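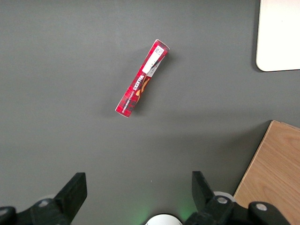 The shortbread box, on the gray table at Wenell.

Li-hua Kuo had her hands on the controls again, and she was talking to the arm the way her grandmother used to talk to bread dough, softly and with a good deal of patience (the arm, bless it, never answered). It was lesson 196, and she still brought the fingers down as gently as she had in September.

"You're going slower than you need to," said Siu-ming Yau from the doorway, his coat already on.

"I'm going the way I'd want it to go," she said. "It learns my hurry too, you know, and then we'd have 700 crushed cookies and only ourselves to thank!"

He thought about that, and about his bus, and then he took off his coat and pulled up the other chair.

"Show me, then," he said.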